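People who sell fantasy games love the word "legendary." Every king is the oldest, every sword is the sharpest, every dragon is the last one left. Should you believe it? Let's check before you spend your allowance.

## What is lore?

Lore is the made-up history behind a game. It tells you who the heroes are and why they fight. In the tabletop game Drellik, the lore says the frog queen Merno has ruled her swamp for 1,000 years and has never lost a battle.

Never? My neighbor's kid beat her in 12 minutes, using a goblin with a spoon.

## Does the story change the rules?

Sometimes. Look at the numbers on the hero's card. Merno's story says she is faster than the wind, but her card lets her move five spaces. A plain old guard moves five spaces too. So the wind must be pretty slow in that swamp.

Danai Margaritis, who wrote some of the Drellik stories, told me the writers and the rule makers worked in different rooms. "We made her sound great," she said. "They made her fair." I think fair is better, but you won't see it printed on the box.

## Do you need the fancy figure?

The box says you need the "official" queen. Read the rule book and you'll find that any piece will do, as long as both players know who it is. A button can be a queen. So can a bean.
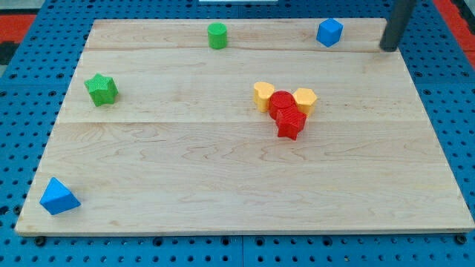
## Three questions to ask

1. Who says this hero is the greatest? If it's the company selling the hero, ask someone else too.
2. What does the card say? The card counts when you play. The story doesn't.
3. Would I still like this hero if she lost?

That last one is harder. I still like Merno - she has a good hat and a grumpy pet newt. I just don't believe the part about the 1,000 years.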